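Florkari Transport Incubator - Operator Manual
Section 3: Preparing the Unit Before Patient Transfer

17 shares | 3 comments

3.1 Purpose

This section describes the preparation of the Florkari transport incubator before a neonatal patient is placed in it. The steps must be carried out by staff who have completed Cadow operator training. Hospital policy takes priority wherever it is stricter than this manual.

CAUTION: Do not place a patient in the incubator until every step in 3.2 and 3.3 has been completed and signed for.

3.2 Power and Warm-Up

1. Secure the incubator to the Corkora stretcher base. Push each of the 3 locking levers down until it clicks, then pull up firmly on the frame to confirm that it holds.

2. Connect the power cord to a grounded outlet. The green supply light on the front panel must come on.

3. Press and hold the power key until the self-test begins. Do not open the access doors during the self-test.

4. Set the air temperature ordered by the physician. Allow the unit to warm up for 20 minutes with all doors closed.

NOTE: A unit stored in an unheated vehicle bay may need longer. Wait for the READY message in all cases.

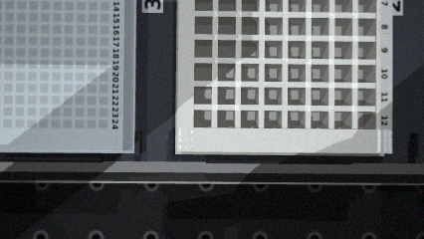

3.3 Oxygen and Battery Check

1. Open the cylinder valve slowly, one full turn, and read the gauge. Replace any cylinder that does not cover the planned trip plus the reserve set by your department.

2. Set the flow and listen at each fitting for leaks. Do not use oil or grease on any oxygen connection.

3. Unplug the power cord. The unit must switch to battery without an alarm other than the single changeover tone.

4. Read the remaining run time on the display. A fully charged battery in good condition shows 240 minutes. Reconnect the cord once the value has been entered in the transport log.

WARNING: Oxygen supports combustion. Keep open flames, cigarettes and sources of sparks away from the incubator at all times.

The run time shown on the display applies to the incubator alone. Monitors and pumps powered from the accessory outlet will shorten it,
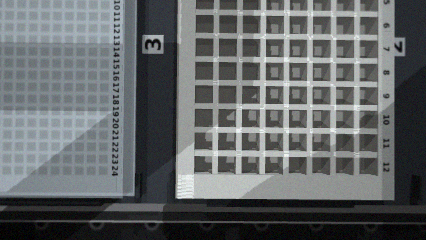
and the operator must allow for this when planning the trip. If a Sin syringe pump is attached, check its own battery separately - the incubator display does not report it.

3.4 If the Self-Test Fails

Note the code on the display, switch the unit off and attach a DO NOT USE tag. Do not repeat the self-test more than once. Report the code and the serial number to your biomedical department, and use a backup incubator for the transfer.

Continue with Section 4, Placing the Patient.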